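Staling and Reheating of Sliced White Bread Under Three Storage Conditions

Group report, Food Materials Laboratory
Marius Barbu, Stela Ciobanu, Margareta Radu
Supervisor: Silviu Tudose
Submitted Jun 8, 2026

1. Background

Bread becomes firm after baking even when it loses no water. The main cause is retrogradation of starch. During baking the starch granules swell and part of the amylose leaks out. On cooling, the amylose sets within hours and gives the loaf its initial structure. Amylopectin recrystallizes over several days, and this second process accounts for most of the firmness a consumer notices. Water also migrates from crumb to crust, so the crust turns leathery while the crumb becomes dry to the bite.

Recrystallization is faster at refrigerator temperature than at room temperature and nearly stops in a freezer. Households nevertheless often keep bread in the refrigerator to delay mold. The project compared room, refrigerator and freezer storage for one type of bread and examined how much of the lost softness returns on reheating.

2. Materials

All loaves were Doliven sliced white, bought in March from a single delivery at the Rolbridge store next to campus. End slices and the slices next to them were discarded. The remaining slices were pooled, mixed and assigned to storage groups by drawing numbered cards. A total of 94 slices entered the study.

Slices were sealed in polyethylene bags and kept for up to 14 days. Bags were squeezed flat before sealing. Any slice with visible mold was removed from the firmness series and recorded separately. 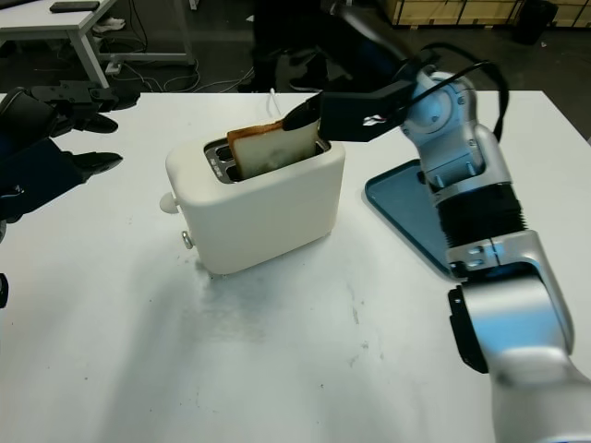

Figure 1. Slice of white bread standing in the rear slot of a two-slot toaster.

3. Methods

3.1 Firmness. A flat cylindrical probe was pressed into the center of each slice to a fixed depth and the peak force recorded. Slices from the freezer were thawed in the bag before testing. The probe was wiped between slices and the force reading zeroed before each run.

3.2 Moisture. Crumb and crust were separated with a scalpel, weighed, dried in the oven to constant mass and weighed again. Marius Ghiță of the analytical laboratory lent us the second balance after the first one drifted during the pilot. Pilot weights are not included in the results.

3.3 Reheating. Recrystallized amylopectin melts again when the crumb is heated sufficiently in the presence of water. Toasting does this in the interior of the slice while drying the surface, where browning reactions take over once most of the water is gone. The two effects work in opposite directions on a probe reading, so the toasted surface was trimmed off and only the interior crumb was tested.
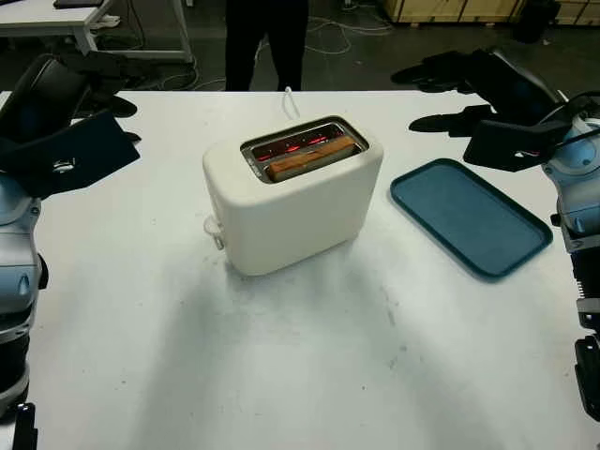 Figure 2. Toasting, with one slice in the front slot and the heating elements glowing.

Trimming was the least repeatable step. Stela trimmed all the slices after the pilot showed that two operators did not cut to the same depth.

4. Results

Refrigerated slices were the firmest at every test point after the first. Room temperature slices firmed more slowly but were the only group to show mold, and the last room temperature test point had to be dropped for lack of usable slices. Frozen slices changed little over the whole period.

Crust moisture rose in all groups during the early part of storage, and crumb moisture fell slightly. The change in crumb moisture was too small to explain the change in firmness, in agreement with the retrogradation model.

Reheating softened the interior crumb of refrigerated slices to near the level of fresh bread. The effect was temporary. Slices left on the bench after reheating became firm again, and did so faster than untreated slices of the same age.
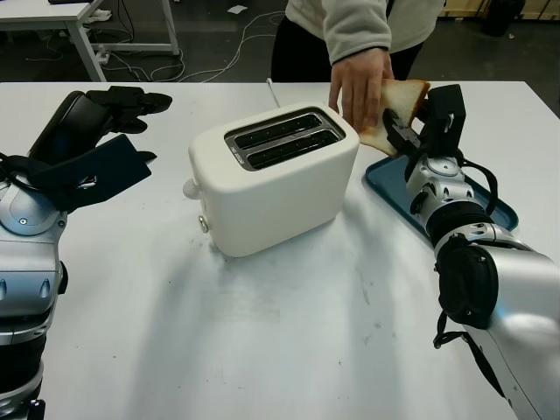

Three readings were excluded as outliers. Two came from slices with a large gas cell directly under the probe, and the third followed a recording error. Including them widens the spread of the room temperature group but does not change the order of the groups.

5. Limitations

Only one brand and one recipe were tested. The ingredient list includes an emulsifier, and emulsifiers of this type bind amylose and slow firming, so bread made without one would be expected to stale faster. Refrigerator temperature was read once a day and not logged continuously. No sensory panel was used; probe force does not capture crumbliness or flavor.

6. Recommendations for further work

Repeat the series with a lean dough baked in the department, log storage temperature continuously, and add calorimetry to measure the melting of amylopectin crystals directly. The trimming step should be replaced with a guided cutter.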